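Preguntas frecuentes – normas de uso de las celdas de barrido

Versión corta, la larga la mantiene Nazanin Salehi. Dudas a Joana Azevedo, antes de las 16:00 por favor.

¿Quién puede usar las celdas?
Quien tenga la formación interna firmada. Sin firma, solo mirar.

¿Qué reviso antes de arrancar?
Base atornillada. Luz verde en la base. Cables por detrás, nunca por delante del recogedor. Tapa del cubo abierta si la tarea acaba ahí. Si algo no cuadra, no se arranca y se avisa.
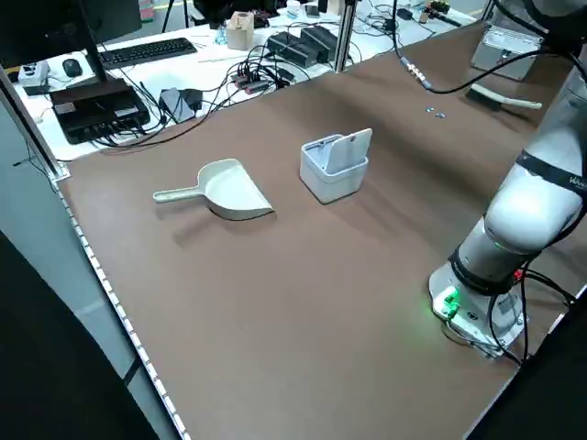 ¿Puedo meter la mano para recolocar una pieza?
Con el brazo en pausa, sí. En movimiento, no. Ni un segundo, ni "solo esta vez".

¿A qué velocidad?
Máximo 80 mm/s cerca de la mesa en tareas nuevas. Subirla lo autoriza Gonçalo Matos, por escrito.

¿Y con dos brazos?
Lo mismo pero doble. Cada brazo con su luz y su botón rojo, los dos botones a mano y sin nada encima. Antes de acercar las pinzas se comprueba el recorrido de los dos cables. Piezas pequeñas a barrer: en grupo, cerca del borde del recogedor. Cajas y demas cosas que no sean de la tarea, fuera del alcance de los codos.
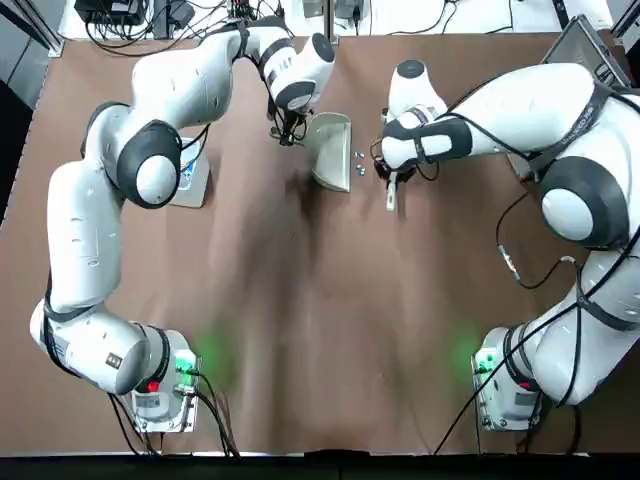
¿Cada cuánto se para?
Cada 62 ciclos, revisión de tornillos y bridas. Se apunta en la hoja de Narnell aunque todo esté bien – sobre todo si todo está bien.

¿Qué hago si hay un choque?
Parar. No mover nada. Foto, y llamar a la extensión 874. El informe en menos de 6 horas.

¿Valen estas normas para la celda de Itby?
De momento no, aquella tiene las suyas. En septiembre se unifcan.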